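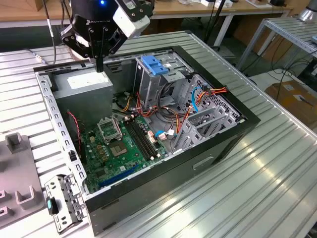
Week 8 notes: Fix it or toss it?

8 shares | 2 comments

Okay, so last week we ended with my toaster, and several of you wanted to know how the story came out. I bought a new one. I teach a whole course on household money and I still bought a new one, and I want to spend this week on why that was (mostly) a reasonable thing to do, and why it still bugs me.

Start with the sum everybody does in their head. The repair costs this much, a new one costs that much, pick the smaller number. It's a fine place to start but it leaves out a lot. A repaired thing is still an old thing. If your washer is nine years old and you put a new pump in it, you own a nine-year-old washer with a young pump, and the belt and the door seal didn't get any younger while you were at it. So what you're really comparing is price per year of use you still expect to get. Write that down, please, it comes back on the problem sheet.

Quick run through it with the washer from the reading, the Brenora one. New, it's 505 dollars, and let's say we expect ten good years. That's $50.50 a year. The repair quote is 48 dollars, and the repair person thinks you'll get 2 more years out of it. That's $24 a year, so fix it! Now change one thing. Say it only lasts six months after the repair. Suddenly you're paying at a rate of $96 a year and you'd have been better off with the new machine. The price tags didn't move at all. The only thing that moved was your guess about how long it would hold up, and you had almost nothing to base that guess on.

That guess is where most of the trouble lives. The person doing the repair knows more than you do, the person who sold it to you knew more than you did, and you're standing in your kitchen with a puddle. Economists call this asymmetric information, and you'll see the term in the Hebden chapter. I just call it the puddle problem.
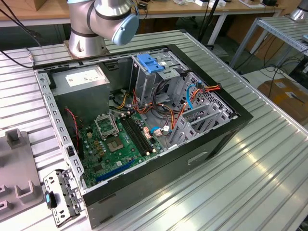 Kirsty Lambert wrote in after the morning section to say that her family never does this sum at all, they just keep two of everything and use one for parts, and she wanted to know if that counts as repair or as hoarding.

Love this question. I'd say it counts as insurance! You're paying for it in closet space and in whatever the second one would have sold for, and what you get back is a supply of parts that you know will fit. Whether it's worth it depends on how often you dip into the pile. If you've used it twice in five years and it fills half the garage, well, that's a pretty pricey policy. But it's a real strategy and farms and small shops have always done it, so tell your family I said it was fine.

It does bring us to parts, though. Some things are built so that one piece can come out and another can go in, and some things are built as a single lump. A bicycle is the first kind. Cheap earbuds are the second kind. Most stuff is somewhere in the middle and has been drifting toward the lump end, partly for reasons I'm sympathetic to (glue is cheap, thin things are nice to carry, fewer screws means less work on the line) and partly for reasons I'm less sympathetic to, like wanting you back in the store.

When the parts come apart, the broken item still has value even after it's dead, because the pieces do. Nigel Garside's article on the repair shops in Peltelbridge is very good here. Read pages one through four closely and skim the rest, he goes off on a long thing about vacuum hoses. His main point is that the shops there made very little on labor. They made it on the shelf in the back, buying dead machines for next to nothing and pulling whatever was still good.

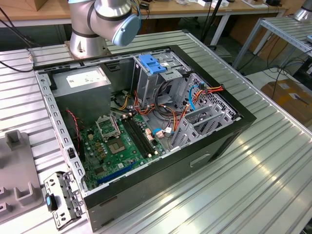 Fig. 3. Desktop tower opened from the side. The processor socket has nothing in it.

Think about what that does to the repair-or-replace sum. If a used part is a quarter the price of a new one, a lot of repairs that looked silly start to look smart. And if the town has only one shop with a shelf, and the shop closes, everybody's old machines lose value overnight without a single one of them breaking. Garside says that's close to what went on in Graseck. I'm not totally sold on his version, he doesn't say much about rents, and rents were going up there too. Have an opinion on this by discussion.

Now the part of the sum that people skip, which is your own time. I know, I know, we did this in week three with grocery shopping. Same idea. If you spend a whole afternoon fixing a lamp you could have replaced for the price of a sandwich, you either paid a lot for that lamp or you had a nice afternoon. Both are allowed! Just don't put your time down as free if you hated every minute of it. And don't put it down at your full hourly wage either, unless you would have been at work during those hours. Most of us would have been on the couch.
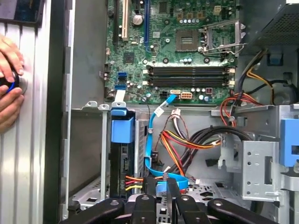

The other thing about time is that it gets cheaper as you learn. First time I changed a faucet washer it took me most of a morning and two trips to the hardware store on Clegg. Second time, maybe twenty minutes, and I had the right wrench. So a first repair is partly a repair and partly tuition, and if you only count the repair half you'll always decide it wasn't worth it. This is a big piece of why some families fix everything and others fix nothing. They're facing the same prices for parts, but one of them paid the tuition years ago, or their grandmother did.

For the problem sheet: pick one thing in your home that's broken or on its way out. Do the per-year sum three times, with a gloomy guess, a middle guess and a cheerful guess for how long the repair would last. Then tell me which guess you believe and why. One page, please. Cars are off limits, Ashley Hollis is doing cars in week ten and she'll want you fresh for it.

Reading for next time is the warranty chapter, plus the two-page handout on extended service plans. Bring a warranty from home if you can find one. Check the drawer with the batteries in it.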